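## Chapter 16: Wear on Work Surfaces

A work surface fails slowly. Long before it cracks or warps, its finish loses the ability to shed dirt, and cleaning takes longer. This chapter covers three kinds of damage: scratching, staining, and loss of gloss.

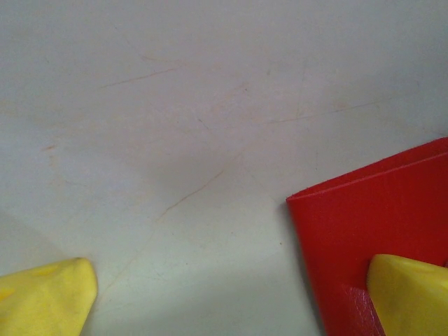
**Figure 16.1** Pale tabletop with thin scratch lines and blotchy discoloration.

Scratches are graded by depth and stains by contrast with the base color. The grading scale follows Kocsis and is given in full on page 166. Section 16.1 defines the terms. Section 16.2 applies them to the Flamholm test panels.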